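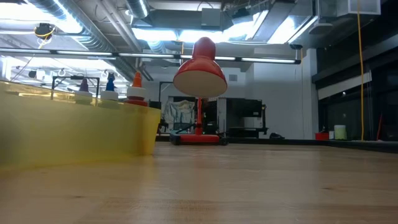 Gripper comparison – bench safety checklist, with comments
Site: Kornstead test room
Units: Gemden two-finger (electric), Paterson soft gripper (air)
Controller: Sevbridge, same one for both
Run: December, afternoon

1. Emergency stop reachable from the operator's seat
OK. Pressed it with each gripper closed on a bottle. The Gemden held on. The Paterson let go after 4 seconds, and the sheet we got from the seller says it should hold. Somebody should ask them.

2. Speed limit set in controller
OK, but I had to set it twice. The Sevbridge dropped back to its default after the tool change. Check this every time, whatever the screen says.

3. Grip force limit set for squeeze bottles
NOT OK for Gemden. The low setting still dents a soft bottle. "Gentle mode" is a name on a menu as far as I can tell.

4. Bottles capped, bin placed inside the marked reach
OK. Keep the tall bottles to one side of the yellow bin. Both grippers come down at an angle and the rim gets in the way.

5. Desk lamp and other loose items clear of arm path
Partly. The red lamp is an object in the test set, so it stays on the table. Nobody has shown me a safe approach to a bell-shaped shade with the Gemden. Paterson only, until then.

6. Overhead cords and hanging cables
Open. The yellow cable by the windows comes down nearly to table height. Tie it back before any full-reach run.

7. Reflections and camera view
Open. The tabletop is glossy and picks up the lamp. Vendor claims this makes no difference to the depth camera. I'd like to see 67 picks in a row before I sign for that.

8. Finger pads and air line
Gemden pads fine. Paterson has a scuff on one finger after 117 cycles – the brochure promises 3,000. Photograph it again next time.

9. Two-person rule for tool changes
OK.

Result: Paterson may continue at low speed. Gemden on hold for items 3 and 5. Neither is cleared to run unattended, and please stop asking until item 2 has a fix from Sevbridge in writing.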